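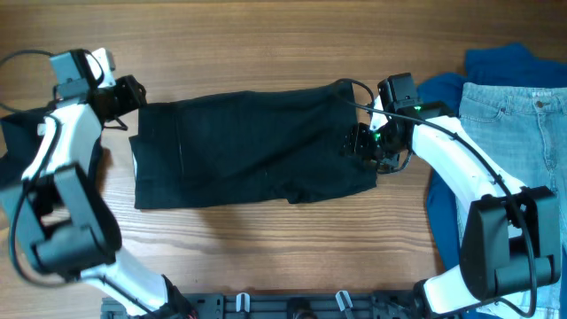
5. Running the first fold

The Plovard kit sheet says two arms will fold laundry "out of the box." Ours didn't, and we doubt yours will. Budget a full Tuesday evening for this section.

5.1 Clamp the rail to the table and pull on it. If it moves at all, tighten it again.

5.2 Power up the left arm, wait for it to settle, then the right.

5.3 Swing both elbows by hand through their full travel. Leave slack in the cables at every joint. The 165 mm loop in the Plovard drawing is too short.

5.4 Lay one garment flat between the grippers. Keep the waiting clothes off to the sides.

5.5 Set grip force to 8. The default of 86 is meant for rigid parts, whatever the Derkach forum claims about denim.

5.6 Run the fold at the slowest speed, one hand on the stop switch.

CAUTION: Keep fingers away from the elbow joints. They close without warning.

NOTE: Offset layers at the end of a fold are common. The Anow calibration routine is supposed to cure this. At Drernbridge we ran it 2 times and saw no change. Re-seat the gripper fingers first, then repeat 5.4.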